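Ticket 436: Hand-held gripper, fabric slips out of the jaws on lift
Product: Tornerano hand-held gripper
Opened by: Qianru Fan
Opened: March 23, 2022
Status: Solved, leaving open for the camera question

Original report

Hi all! We're comparing two sets of jaw pads on the Tornerano for laundry work, and I'm having a great time with it apart from one problem. Thin fabric slides out on the way up. The jaws close, everything looks fine, I raise my hand, and somewhere between the table and chest height the sock lets go. Towels are fine. Dishcloths are fine. Socks and thin T-shirts are where it goes wrong.

Pad set A is the smooth hard one that came in the box. Pad set B is the soft foam-faced one from Plundex. Same table, same overhead lights, same pile of socks for both.

What I've tried so far:
- Wiped the pads with a dry cloth. No change.
- Squeezed the trigger harder. Helps a little, and my hand hates me for it.
- Swapped the trigger spring for the stiffer spare. Worse, because I tire out and close late.
- Pinched the sock at the cuff instead of the toe. Better, but then the recordings all look the same and we want variety.

With set A on both sides I get 70 good lifts out of 100. With set B on both sides the lifts are great, but the foam drags on the fabric when I open up, and the sock hangs on to one pad and lands in the wrong spot. So each set is good at half the job!

Reply from Mathew support

Thanks for the clear write-up. Two questions. Do the pads meet flat when you close on nothing? And is the slip happening on one side only? Close the jaws on a strip of plain paper and pull it out slowly, first from the tip end, then from the root. If the tip end comes away easily, the linkage is toeing out.

Reply from Qianru Fan

Ooh, good test. The paper slid straight out at the tip and stuck firmly at the root, so yes, it's toeing out. I had been blaming the pads for days.

I loosened the left pad, pushed it in a touch at the tip and tightened it again. The paper now holds along the whole pad. I ran set A again before changing anything else, and the slow slipping on the lift is mostly gone. What's left is the odd sock that twists and works its way out sideways.

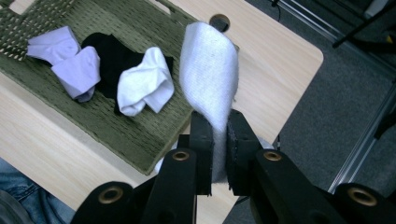 Then I got curious and tried something that isn't in the manual: hard pad on the left, foam on the right. I love it. The foam gives enough to take up the folds in the knit, and the hard side lets go cleanly when I open. The fabric peels off the foam under its own weight, with no little shake of the wrist needed. I've done both cuff grabs and toe grabs this way and I don't have to think about which end I've picked up.

One thing to watch for if you copy this: the foam is thicker, so the jaws stop closing a little earlier on that side and the center line moves over. Anyone using the jaw opening as a signal should redo the zero after swapping. I forgot, and my first batch of recordings says the gripper was holding something when it was closed on nothing. Those are binned.

Reply from Mathew support

Great result, and thanks for the note on the zero. We'll pass the mixed pad idea to the people who write the setup guide. Please check the foam for glazing as you go. Once the face looks shiny it has lost its grip and should be replaced. Is the camera view still OK with the new center line?

Reply from Qianru Fan

Mostly! Both jaw tips are still in view and I can see the fabric between them, and that's the part we care about. On the Hallel mount I can tilt the camera a notch to get the pads centered again, but then I lose a bit of the table at the far side, and I like having the rest of the pile visible while I'm reaching for the next item. I'm leaving the tilt alone for now.

Could someone tell me whether the software expects the jaws to close at the exact middle of the picture? If it doesn't, this can be closed. If it does, I'll make a thin shim for the hard side so both pads come out equal. It would be a quick job, I have the material here already.

Next up is the same test with T-shirts, and I can't wait to see what the foam does with a thin hem.

Related tickets
Jaw opening reads above zero after pad change
Trigger spring squeaks when released slowly
Hallel mount: tilt notch works loose
Which Plundex pads fit the older jaws?
Paper strip test for uneven closing
Replacing worn foam faces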